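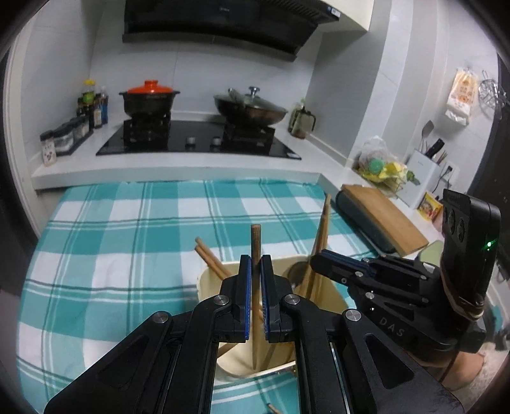 Giuliana Ríos observed, on reading the draft protocol, that a cold dipping broth is almost never tasted by itself, and that a panel asked to sip it from a cup would report it as too salty whatever the recipe. The objection was accepted and the tasting procedure was revised accordingly.

Figure 2. Wooden chopsticks and a cream-coloured plastic container.

4.2 Seasoning strength and serving temperature

The revised procedure presented each broth with plain buckwheat noodles, which were boiled, rinsed under cold running water and drained before portioning. Panellists ate with wooden chopsticks (Figure 2) and were instructed to dip the lower part of each mouthful only. Water and unsalted crackers were available between samples.

Two broths were compared. The reference broth, designated Falton, followed the conventional practice of combining dried kelp and shiitake stock with soy sauce, mirin and a small amount of sugar. The second, designated Zellura, used the same stock with less soy sauce and a longer steeping of the mushrooms. Each was prepared in a batch of 900 mL, strained through muslin and refrigerated overnight in a covered vessel. Neither recipe contained fish, in keeping with the dietary requirements of the panel.

The panel consisted of 10 members recruited through the Villanueva teaching kitchen. Each member assessed both broths in two sessions held in July, the first with the broth served straight from the refrigerator and the second with the broth brought to room temperature. The order of presentation was reversed between sessions.

When served cold, the Zellura broth was generally described as balanced, and several panellists remarked on the depth of flavour contributed by the mushrooms. The Falton broth was preferred by those who used the least of it on each mouthful. At room temperature the distinction narrowed, and sweetness became the attribute most often mentioned in the written comments. Espinoza and Piątek, who coded the comments independently, noted that the word "salty" was applied to both broths in the second session, often by the same panellist.

Dipping depth was not controlled beyond the verbal instruction. Panellists accustomed to eating chilled noodles at home tended to dip sparingly, and the present design does not separate this habit from a preference for stronger seasoning. The effect of garnishes, including grated daikon and sliced green onion, is considered in Section 4.3.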